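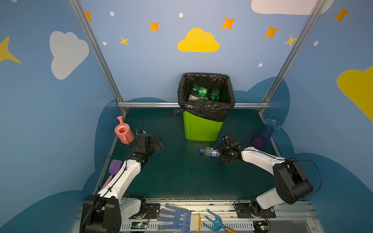 The sorting corner with the green bin, watering can and vase.

Progress report to the Raltano small grants program
Project: Clean Corner, Innes activity house
Prepared by: Enikő Vincze
Date: April 2, 2020

Dear Mr. Zürcher,

I send you the report for the second part of our project. I thank you for the patience with the first one, which arrived late.

1. What was done

The sorting corner is now arranged. In the plan we wrote that the walls will be plain white. Ileana Lazăr proposed to make them light blue, with clouds and stars in yellow and orange, and we agreed. The paint was in the budget already, only the color is changed. The bin is a bright green one and we line it with a black bag, folded over the rim. The bag is larger than the bin, so we tie the extra part in a knot at the corner. I have asked Hastard for a smaller size and they will answer me in May.

The theme of this part was plastic bottles. We held 5 sessions from the planned 12. We use ordinary drink bottles, green and clear, with the labels left on. In the first plan the labels had to be removed before sorting, but this took too much time and we stopped doing it. Magdolna Fülöp has written the new instruction, one page, and it is attached.
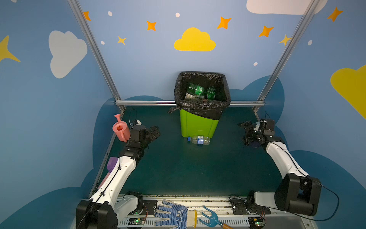
The second theme will be the garden, and for this we have started to collect the small tools. We have a hand rake with a wooden handle, a pair of work gloves with blue dots for the grip, and a pink toy watering can. The question is where each thing must be kept when the bottles are finished. At the moment the watering can has its place on the left side, near the back corner. For the rake and the gloves we do not have yet a fixed place, and I would like to put hooks.

2. Money

Until now we have spent 1,891 from the grant. The largest part was the paint and the floor covering, in dark green. The receipts are with Ivana Rivadeneira and she will send the copies separately. The line for transport is not touched.

3. Difficulties

The delivery from Tedley came with 4 boxes missing. They accepted the mistake, but we had to move two sessions. Also the vase with the blue rim is standing quite near to the bin, and I am not satisfied with this. I will look for another shelf.

4. Next steps

We will finish the bottle sessions and begin with the garden theme in May. I ask your permission to use a part of the transport money for the hooks and the smaller bags. If you agree, a short email is enough for our accounting.

With respect,
Enikő Vincze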